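Shelves, mats and a bit of a snack pile – the July gallery

Hello again! It's been a while since I put up a gallery, mostly because I spent the spring saying I'd sort the study out and then shutting the door on it. Well, the door is open now. I finally had a proper go at the shelves and the desk over two long weekends (and one Friday evening when I should have been doing my tax), and this page is the result, or at least the part of it that's fit to be seen.

If you're new, the study is the small room at the back of the flat. It's where I do my language homework, wrap presents, hide things from visitors and eat far more than I do in the kitchen. It has one good wall, one bad wall and a window that sticks. The good wall is the white one, and I've decided everything nice is going on that side from now on.

The rule I set myself was that I wouldn't buy any furniture. I allowed myself small things only – a mat, a vase, something to hold flowers that wasn't a pint glass – and a total of 245 for the lot. I came in 36 under, which I've already spent on peonies and a new lamp bulb, so I'm not sure it counts as a saving.

The shop I kept going back to was Gukico, on the parade behind the station. They have a basement full of table linen that never seems to be in any order, and you have to turn over whole piles to get at anything. I love it down there. I went in for napkins and came out with two mats and a tea towel, and then went back the next day for another mat because I'd been thinking about it all night. They do them in squares as well, but I've gone off squares. A square mat on a square shelf looks like a mistake in the measuring, whereas a round one looks as if you meant it.
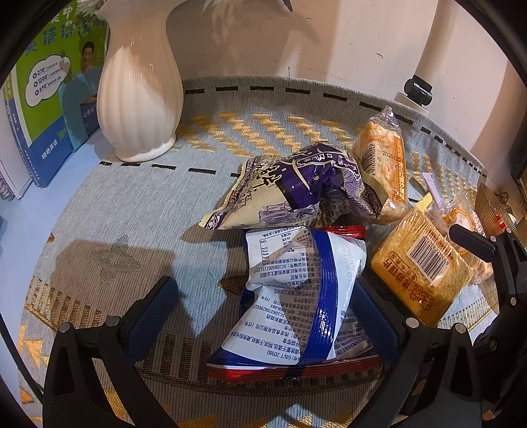

I do like a bit of pattern under things, even when the things are only crackers and buns. My mum always put food on a plate or a cloth, even if it was still in its packet, and I've ended up exactly the same. Anything you put on a nice mat looks like a treat! I had the snacks in a drawer before and forgot about them for weeks at a time, and then I'd find something ancient behind the stapler. Now they're out where I can see them. They go a lot faster, I'll admit.

The pale blue-gray took some getting used to. I'm normally a red and brown person, and when I first got it home I thought it was a bit cold. Then I noticed the golden-yellow zigzags did something lovely against it, and now I keep looking for other things in that yellow. If anyone has seen a cushion, do write in.

I'd wanted a tall vase for years too. The white one with the ribbed sides won out over a green glass one from Rulel that I carried round the shop for half an hour and then put back. Green glass looks wonderful until the water goes cloudy. White forgives you. I like the narrow middle as well, it gives you somewhere to get hold of it when you're changing the water.

Then there are the books. I know the usual advice is to put the handsome ones on show and hide the workbooks, but I've tried that and all that happens is I don't open the workbooks. The grammar book with the green and blue cover stays at the front. It's an English grammar written for Chinese readers, and I use it the wrong way round, reading the Chinese explanations of things I already know how to say. It's slow going but I've picked up more that way than I ever did from the phrase books. The smiling man on the cover has become a sort of supervisor.

A few notes for those who asked last time about how I keep things looking decent from one week to the next:

Flowers. I buy one bunch, usually pale, and I cut them down twice as they get tired. The first cut goes in the tall vase and the last lot end up in an egg cup by the sink.

Dust. White shelves show everything, but a dry cloth on a Friday does it. I gave up on the spray from Plolell, which smelled of pear drops and left streaks.

Snacks. Savoury and sweet together, on the right, where my hand goes anyway. I tried tins and I tried a basket. Tins are noisy at eleven at night and the basket turned into a place for receipts.

Washing mats. Cool water, a little soap, dried flat over the bath. Please don't put them in with towels, I lost a very pretty one that way in the old flat and it came out the shape of a crisp.

Still to do: the bad wall, the sticking window and the box under the desk marked Brandão, which is from the tile shop and has 47 tiles in it left over from the bathroom. I have a plan for those and it involves a tray. I've had the plan for two years. There's also the matter of the lamp, which gives a lovely light but only if you sit on the floor.

The last gallery had 583 visits, which amazed me, as it was mostly the airing cupboard. Thank you for all the messages, and to the reader who sent the pattern for the knitted pot holder – I'm on the second row and I've already gone wrong. The bathroom shelf is next, once the tray is done.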